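Subject: Re: [ristell-bakers] Oven spring and filled rolls
List: ristell-bakers
Message 2643

I tried the filled rolls again on Tuesday with the changes people suggested, and I have some results to report. The short version is that the filling was too wet and I was proofing too long.

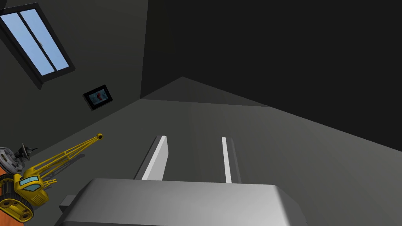
Posted by: Arthur (list member, Dranura)

The earlier message said:

> My filled rolls keep opening at the bottom. I pinch them shut,
> put them seam side down and they look fine going in. When they
> come out there is filling on the pan and a hollow space under
> the top crust. I am using a soft white dough and a mushroom
> and onion filling. Oven is at 375. Is it the dough or the
> filling?

It is mostly the filling. Mushrooms hold a lot of water and it has to go somewhere. I cooked mine in a dry skillet until they stopped steaming, then added the butter and onion and cooked them until the onion was soft. After that I spread everything on a plate and put it in the refrigerator until it was cold. Warm filling softens the dough from the inside and the seam lets go before the crust sets.

The hollow space is steam. A drier filling gets rid of most of it. I also snipped the top of half the rolls with scissors before baking. The snipped ones had a smaller gap, but they looked rougher, so I will probably skip it when I make them for company.

On the seam, keep the edge of the dough clean. If any butter gets on it, it will not stick no matter how hard you pinch. I roll the edges a little thinner than the middle so the bottom does not end up as a thick knot. Brush off extra flour too. 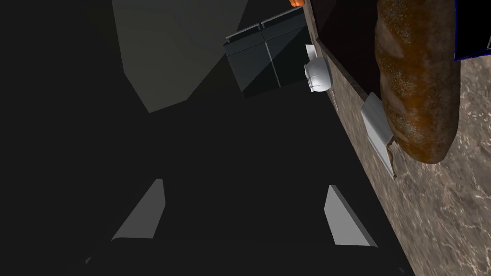 Movon set, second view

For the proof, I stopped at 26 minutes in a warm kitchen. The dough should spring back slowly when you press it and leave a small dent. The last time I let them go close to an hour and they spread into each other.

I left the oven at 375 and moved the rack down one notch. The bottoms browned better. I would not go hotter with a dough that has milk and sugar in it, as the tops get dark before the middle is done.

Out of the whole pan, 2 rolls leaked, and both were ones I had overfilled. A level tablespoon is enough for a roll that size.

I have not tried freezing them. If anyone has, did you freeze them before or after baking? I would also like to know if whole wheat flour works in this dough or if it needs more milk.

Arthur

--
To leave the list, send a message with "unsubscribe" in the subject line.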